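# Tedmont Robotics Club: Simulated Clutter Set

The set was prepared by student members of the Tedmont Robotics Club for the Walczak entry. It holds 267 simulated episodes, of which 204 are for training.
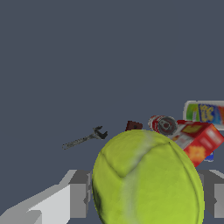
Episodes are stored in one folder per task. Members shall not rename folders after review.

## Views

Each episode includes a close view at the gripper and a wider view of the arm over the objects. 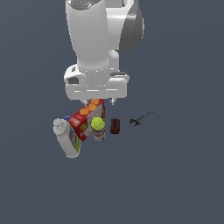 Both views share one clock and are saved at 10 frames per second.

## Contact

Requests for access should be sent to Aurel Olteanu, faculty adviser. Version 2 is due in September.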